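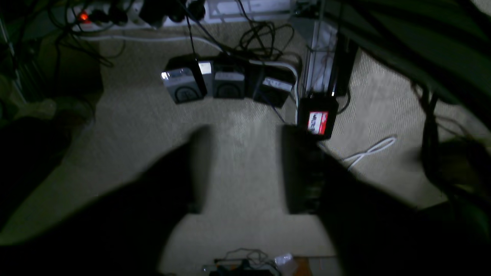

Three small black devices side by side on the carpet

Billet Families: Frequently Asked Questions

Last updated August 2023

What is a billet family?
A billet family gives a junior hockey player a place to live during the season. Most of the players on the Watport roster come from out of town, and many are away from home for the first time. The player gets a bedroom, meals and a household to be part of.

How long does a player stay?
From the start of training camp until the end of the team's season, with a break over the holidays. If the team makes a long playoff run, the stay gets longer. Players who are traded or released usually leave within a day or two, and you may be asked if you can take someone else.

How old are the players?
Between 16 and 20. You can state a preference on the application. Families with young children often ask for an older player who drives, and families with a high school student sometimes ask for a player who will attend the same school.

What do I have to provide?
A private bedroom with a door, a bed and somewhere to put clothes. Use of a bathroom, which can be shared. Laundry facilities. Internet access good enough for online classes. Three meals a day when the team is home, or the groceries to make them. You also need space for a hockey bag to dry out, though most gear stays at the rink.

How much do they eat?
A lot. Plan on a full meal three to four hours before a home game and another one afterward. Coaches send out a nutrition sheet before camp. It has no required menu, only suggestions.

Is there a payment?
Yes. Families receive $289 every two weeks during the season to help with food costs. Payments go through the Lumenta portal by direct deposit, and you will get a login once your application is approved. The payment is prorated if a player arrives or leaves partway through a period. Talk to your own tax preparer about how to report it.

Do we get tickets?
Each billet household gets two season tickets in Section F at Cellovero Arena. The arena seats 2,000, and extra tickets can be bought at the family rate at the box office, except on opening night. Parking is not included.

How many games are there?
The team plays 61 games this season, counting preseason. Players are on the road for many of them. The bus can get back very late, sometimes three or four in the morning, so your player will need a key or a door code.

Do I have to drive the player to practice?
Only if you agreed to it on your application. Players without cars are matched with a teammate nearby where possible. Practice is in the early afternoon on most school days, and the players who are still in high school leave class early under an arrangement with the school.

What are the house rules?
Yours apply. The team also has a curfew of 10:30 p.m. on nights before games and 11:30 p.m. otherwise. Alcohol, tobacco and vaping are not allowed, whatever the player's age. Overnight guests are not allowed, other than parents — and then only if you have the room and are happy to have them. Chores should be reasonable: making the bed, clearing the table, taking out the trash.

What happens if a player is hurt or sick?
The athletic trainer handles injuries and will call you about anything you need to do at home. For ordinary illness, call the trainer before the player goes to a clinic. You will be given a copy of the medical consent form and insurance card for any player under 18. Keep both where you can find them.

Can the player's parents visit?
Yes, and most do at least once, often in November when there is a run of home games. They stay at a hotel. Urkach Inn on Route 9 offers a team rate if they mention the club when booking.

What if it isn't working out?
Call the billet coordinator early. Small problems like dishes, noise or phone use at dinner can usually be fixed with one conversation. If not, the player will be moved, and you can stay in the program if you want to.

Is there a background check?
Everyone in the home who is 18 or older must complete one. The club pays for it. There is also a home visit that lasts less than an hour.

How do I apply?
Pick up a form at the club office at Cellovero Arena, or ask for one by phone. Questions go to Fenna Coppens, billet coordinator, during office hours. Applications are accepted all year — midseason openings do come up.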